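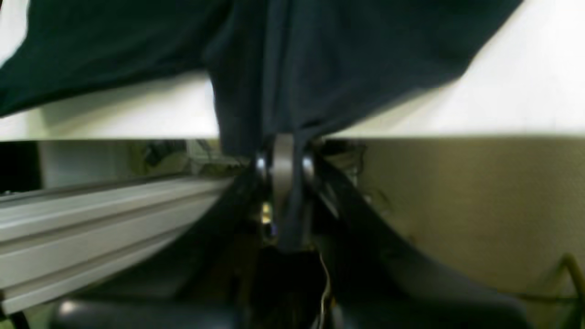 Grastemdale churches to open a shared evening meal and prayer house this January

05/10/2019

Four congregations in Grastemdale are joining together to open Ullell, a weekly evening of food, conversation and prayer in the old chapel rooms on Mill Rise. The doors open for the first time in January, and everyone in the valley is welcome, whether they have been in a pew all their lives or have never set foot in a church!

The idea began two winters ago, when the congregations shared a carol service and stayed on so long over soup that the heating went off. People kept asking when they could do it again. A small group started meeting in one another's kitchens to eat, pray and talk about what a regular gathering might look like, and by last summer those kitchens were far too small.

Ullell will run every week of the year, including the holiday weeks when so many other things close. Each evening starts with a hot meal at long tables, followed by half an hour of quiet prayer and singing for those who want it. The kitchen stays open throughout, so people who would sooner carry on chatting (or have a second helping) can do just that. Children are very welcome at every part of the evening, and there will be a corner with books and drawing things.

The Reverend Ignacio Sepúlveda, who will lead the work, moved to Grastemdale with his family four years ago.

"I am so thankful for this, and a bit giddy if I'm truthful," he said. "When we first asked who might like to come and plan it with us, I put out a dozen chairs, and we had to borrow more from the school across the road. There were people in their teens and people in their eighties, and they all had something to say about the food. What I heard most was that they wanted somewhere to go on a dark evening where they could talk about faith without feeling they had to know the answers first. I think God has been at work among our neighbours for a long time, and we are just getting round to laying the table."

The chapel rooms have stood locked for much of the past decade. Over the summer the floor was sanded and the leaking window above the side door was put right. Benítez, the family bakery on the High Street, will supply bread for every meal in the first year, and has also lent its old mixing table, now scrubbed and in place in the kitchen. The main hall can seat 100 people for a meal, and the smaller room behind it will be kept for prayer.

Gifts from the congregations have paid for the repairs. A further £2000 came from a sponsored walk along the river path in the spring, when 135 walkers of all ages set off in steady rain and came home very muddy and in great spirits. That money has gone towards a new cooker and a ramp to the side door – a thing several older members had been praying for since long before the project had a name.

Music will be simple to begin with. Nanex, the young people's singing group that meets at St Brannoc's, has been learning songs that are easy to pick up by ear, and will lead the first evenings with two guitars and a borrowed cello. Anyone who plays an instrument, at any level, is invited to come along and join in.

There is no charge for the meal and no need to book. A basket will be left near the door for those who would like to give something towards the cost of the food. Vegetarian dishes will be served every week, and the cooks are happy to hear about other needs in advance.

Before the opening, the rooms will be open for a look round and a cup of tea after the harvest service, which all four congregations are holding together this year. Ignacio and the planning group will be there to answer questions, and there will be a large sheet of paper on the wall for prayers, ideas and favourite pudding recipes.

Offers of help with cooking, washing up, lifts or music can be left at the office of any of the four churches. Members of the press are welcome at the harvest open house and should ask for Ignacio Sepúlveda on arrival.

Ends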